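Stestora Item and Inventory Working Group
Minutes, Feb 9, 2018

Chair: Weronika Sadowski
Notes: Tshepo Zwane
Also on the call: one representative each from Lindari (server) and Lo Presti (interface)

1. Previous minutes

Accepted with one correction. The stack limit for crafting materials was recorded as 1,000. The agreed value is 100 for materials and 1,000 for coins. The design sheet already carries the right numbers.

2. Item stat display

The current build shows full stats only after an item is in the player's bag. The vendor window and the loot window show name, icon and price. Sadowski proposed that all three windows call the same tooltip. Lo Presti confirmed the tooltip can be opened from any window but reads its data from the bag record, so an item that has no bag record returns an empty panel.

Two options were discussed. Option A creates a temporary bag record when the pointer rests on an item. Option B moves base stats to the item table and leaves only rolled stats in the bag record. Option A is quicker to write and adds a server call per item viewed. Lindari does not want the extra calls during peak hours.

Agreed: Option B. Rolled stats on vendor items will be shown as a range until purchase.

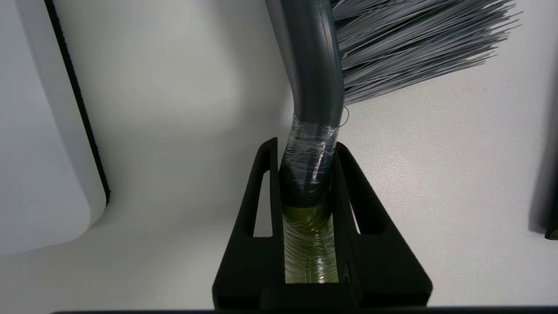

3. Item table cleanup

The table holds 329 equipment entries. Zwane ran the duplicate check and 289 remain once entries with identical stats and different names are merged. The others are left over from the first closed test and are not on any active drop list, with the exception of two belts used in the Skanden quest line. The belts stay until the quest rewards are rewritten.

Sadowski asked whether players holding a merged item would see the name change. They will. A line in the patch notes was considered sufficient. No compensation is planned, as the sell value does not change.

The merge script has to run before Option B is started. If it runs afterward, the base stats would need to be copied twice and the IDs checked by hand. Lindari will take a full backup first and keep it until the following patch is out.
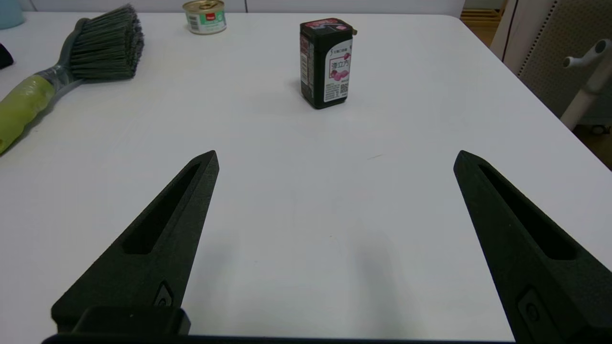 The script currently skips items held in mail. Zwane will extend it to cover the mailbox and the guild bank. Auction listings expire on their own and can be left alone, provided the script is run again after the longest listing period has passed.

4. Sorting and filters

Lo Presti showed a draft of the bag window with sort by type, level and date acquired. Sorting by type places rings and amulets under "other." This is an error in the category field and will be fixed in the table, not in the interface.

A text filter was requested by testers. The draft filter redraws the whole bag on every key press, and with a full bag of 100 slots the delay is easy to notice. It will be changed to wait for a short pause in typing. The length of the pause was left to Lo Presti.

The lock function (prevents an item from being sold or salvaged) was approved as drafted. Locked items can still be traded by hand. Sadowski wants the trade window to show the lock icon so that the player has to click through a warning.

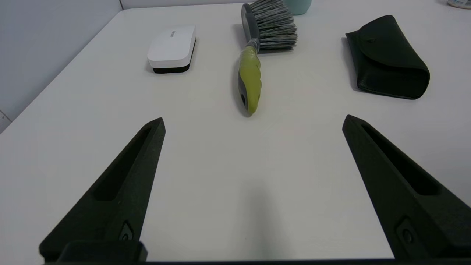
5. Comparison panel

Side-by-side comparison with equipped gear works for weapons and chest pieces. It fails for rings, where two slots are possible and the panel always picks the left one. Lo Presti will add a key to switch between slots. Default remains left.

Color coding of better and worse values stays green and red, with a plus or minus sign added for players who cannot tell the colors apart.

Nearly all stat differences are shown as whole numbers. Attack speed is the exception and keeps two decimals.

6. Actions

Zwane: extend merge script to mailbox and guild bank; correct category field for rings and amulets.
Lindari: full backup before merge; move base stats to item table after merge.
Lo Presti: filter delay, lock icon in trade window, ring slot key.
Sadowski: patch note text; new rewards for the Skanden belts.

7. Other business

None. The next call will be set in February, once the merge has run on the test server.
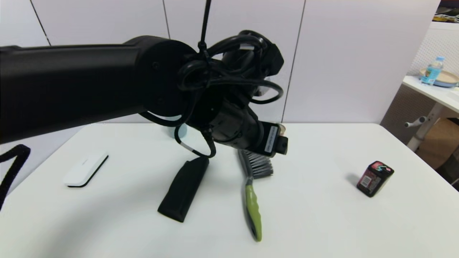
Black robotic arm with cables looped around the wrist.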